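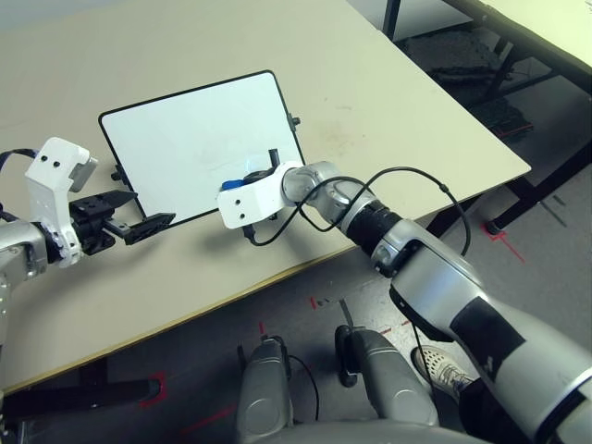
Bolotcombe Hall, quarterly safety check
Date of check: 2020-11-14
Checked by: Liliana Parisi
Previous check: April, E. Lo Presti

Marks used: OK, Not OK, Can't say. I have used the last one more than the form would like.

1. Front entrance and ramp
Handrail firm: OK
Surface sound: Not OK
Comment: The April sheet says "patched". There is a patch. It stands proud of the concrete and I caught my shoe on it twice. Wants grinding back or doing again.

2. Fire exits
Main hall, double doors: OK, both leaves open with one push.
Kitchen passage: Not OK
Comment: Eleven stacking chairs in the passage. I was told they are only there on hire days. They were there in April as well, going by Evaristo's note. Please find them another home.

3. Extinguishers
In place and pinned: OK
Service labels in date: Can't say
Comment: The label by the stage has faded so badly that I can't read a year on it. Fustargate say they serviced all of them. I would like to see the paperwork before anyone ticks this.

4. Emergency lighting
Test switch, main hall: OK
Test switch, back stairs: Not OK
Comment: Came on, then went off again after 2 minutes. The log book shows a full-length test passed at this fitting last month, in the same pen and the same handwriting as the 34 entries before it. Draw your own conclusions.

5. Kitchen
Hot tap temperature: OK
Fridge: 11 degrees, Not OK
Comment: The door seal has gone along the bottom. The thermometer stuck inside it reads 4, so one of the two is wrong, and mine is the newer. No milk to be kept in there until it's sorted.
Gas shut-off labelled: OK
First aid box: Not OK. Plenty of triangular bandages, no plasters.

6. Electrical
Portable items tested: Can't say
Comment: The list has 27 items. The Cocco urn isn't on it, nor is the fan heater in the office. The heater has a brown mark by the plug pin. I have taken it out of use and tied the flex up.

7. Stairs and floors
Nosings: OK
Stage steps: OK, though the white edging is wearing thin.
Hall floor: OK
Comment: The new "non-slip" polish from Ostesau seems no different from the old one. I'd keep the wet floor signs.

8. Toilets
Alarm cord reaches floor: Not OK
Comment: Tied up in a knot at shoulder height, again. Untied. Alarm sounds.

Overall: open for use, with the kitchen passage cleared first. Items 4 and 6 need a proper electrician. I don't accept "monitor" as an action for either of them.

L. Parisi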